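2025-01-19 / sim bench, hand comparison, day two of Millet vs Fullach

Picking up where I left off in October, with the countertop task and both controllers loaded. Same kitchen, same tray, can start position randomized a little on every reset.

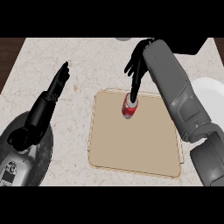 So the plan was 100 resets on each controller, 200 total, and I got through the whole Millet half before lunch (yay!). Fullach is a different story. It keeps the wrist super smooth on the way in, way nicer to watch than Millet, but then it gets fussy about finger contact and wants to re-plan the moment a fingertip brushes the lid. I had the right hand reaching down at the red can with one finger out at the silver top and the rest still curled up, and I paused there to dump joint torques. Index joint was reading 12 percent over what the Tromance hand model says it should. Friction value again? I copied the Millet settings over by hand, so it could easily be me.

The left arm is just parked for now. I want it holding down the tray later, but one thing at a time.

Other stuff:
- dropped the control rate to 60 Hz for Fullach, and the jitter in the thumb went away. Haven't tried that on Millet, so no fair comparison yet!
- the contact log writes a new file every reset, which is a pain. Rehema Massawe has a script that merges them, need to bug her for it
- top-down approach is hard on both controllers. Side approach next, thumb first
- the Plondthorpe build still crashes if I reset while a finger is touching something. Lift the arm, THEN reset

Rehema, if you grab the machine before me, please leave the Fullach config alone, I have unsaved gains in there. Re-running the first 12 resets with the friction fixed.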